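Category: Strategy games / Mods
April, posted by Emitz

The Vascombe patch changes how trade routes are saved. Files with more than 600 routes now load, but the old limit of 183 ports still applies.

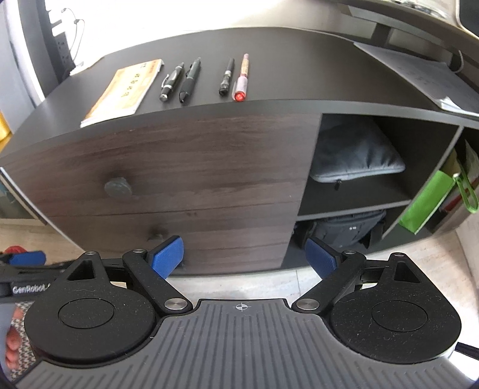
Peveo wrote:
> Does the port limit count ruined ports? My save stops at turn 900 and I only hold 4 of them.

Yes, ruined ports count - the game keeps the slot until the tile is resettled. Clear them in the map editor before turn 900, then save under a new name.
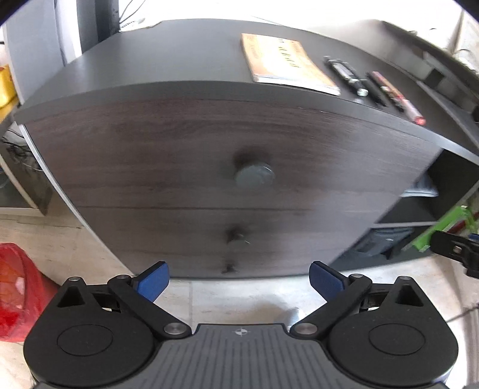
Emitz

The AI fleets use the same table, so check theirs too. Logs go to the list as plain text.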